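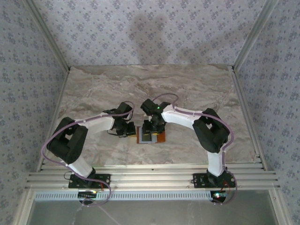 Atelier maroquinerie, première année – Séance 4
Lire un porte-documents : cuir, couture, pochette

Support de cours de Zanele Jacobs, à garder dans le classeur et à apporter en décembre pour la séance de montage.

Aujourd'hui on ne coupe rien et on ne coud rien ! On regarde. C'est la séance que je préfère de toute l'année, parce qu'un objet aussi banal qu'un porte-documents contient presque tout le programme : le choix des peaux, la bordure, l'angle arrondi, le point régulier et l'assemblage de deux matières qui ne se comportent pas du tout de la même façon.

1. Le grain

On parle de « fleur » pour la face externe de la peau, celle qui portait le poil. Le grain peut être naturel ou imprimé à la presse. Un grain grenelé, avec ses petites bosses serrées, se lit beaucoup mieux en lumière rasante : inclinez la pièce, tournez-la, prenez votre temps. Une même peau peut paraître presque lisse dans un coin et franchement grenue à dix centimètres de là.

Vocabulaire à connaître : fleur, croûte, grenelé, pleine fleur, fleur corrigée, tranche, parage.

2. Les teintes

Associer deux cuirs est un vrai plaisir, et un vrai piège. Le mariage classique, c'est un brun rouge ou châtaigne avec un fauve ou un caramel. Les deux tons doivent être assez éloignés pour que le contraste ait l'air voulu. Posez toujours vos chutes côte à côte sur un fond neutre, gris ou blanc, avant de décider. Demyd Karpenko garde dans l'armoire du fond la boîte Mabaso, pleine de chutes de toutes les couleurs : servez-vous, et remettez-les à plat.

3. La couture apparente

Le fil blanc sur cuir brun, c'est superbe et c'est impitoyable. Chaque point se voit. On trace donc la ligne au compas à pointes sèches, parallèle au bord, puis on marque à la griffe avant de percer. Dans les angles :

– arrondir d'abord le cuir avec un gabarit, jamais à main levée ;
– reprendre la courbe à la griffe deux dents ;
– garder la même distance au bord avant, pendant et après le virage ;
– ne pas tirer plus fort dans l'arrondi, le cuir fronce tout de suite.

Suivez du doigt la ligne de points autour du coin droit. Elle prend la courbe et redescend le long du bord, toujours aussi régulière. Voilà ce qu'on vise !

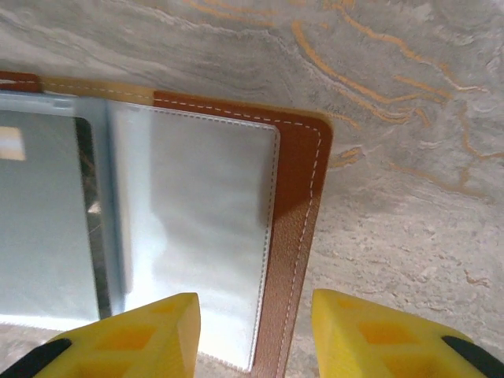
4. La pochette transparente

Le plastique ne pardonne pas les trous mal placés : une perforation reste, et elle peut filer. On arrondit ses angles comme ceux du cuir, avec un rayon plus petit, et on laisse une marge de bordure large. Pensez aussi aux reflets. Une pochette brillante renvoie la lumière et masque facilement ce qu'on y glisse, alors testez-la avec une vraie feuille imprimée avant de valider le modèle.

5. Finition des tranches

Ponçage au grain 180, puis 800, puis 2 000 pour celles et ceux qui y prennent goût (on y prend goût). Un peu de gomme, on lisse au bois, on recommence. Essuyez bien entre deux passages.

À préparer pour la prochaine fois

Un gabarit d'angle en carton fort, deux chutes de teintes différentes cousues ensemble sur dix centimètres, et un croquis légendé d'un porte-documents ouvert avec les mots de la partie 1. Le fil blanc est dans le tiroir Hatberg, à côté des aiguilles.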